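Pilling on knits after washing
Posted by skikidow in Laundry & Clothing Care

I wash most of my knits in a front loader at 400 rpm on the wool setting. Two of them started to pill after one wash and the elbows feel rough. The label says hand wash, but I don't have a sink big enough. Is it the spin or the detergent?
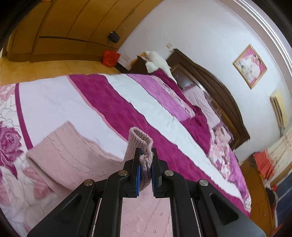 Pink knitted sock held over the bed

I use Pindum liquid, half a cap. Water is set to cold. The load was pretty full, with towels in it too.

gralgate22
Take the towels out. Terry rubs on wool the whole cycle and that is where most pills come from. Turn sweaters inside out, put each one in a mesh bag and keep the cycle under 15 minutes if your machine lets you. For the pills you already have, lay the sleeve flat and use a fabric comb. Go slow over cables or you will pull a loop.
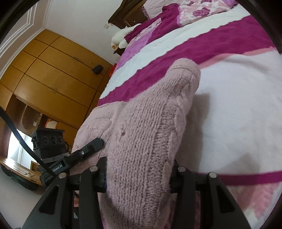
Bai wrote that the comb never worked for her and that a battery shaver on the low setting did both elbows in one evening. She also said to check the fiber content first, as acrylic blends keep pilling whatever you do.

pindle_k
same problem here, switched detergent, no change

Contact us | Terms | Back to top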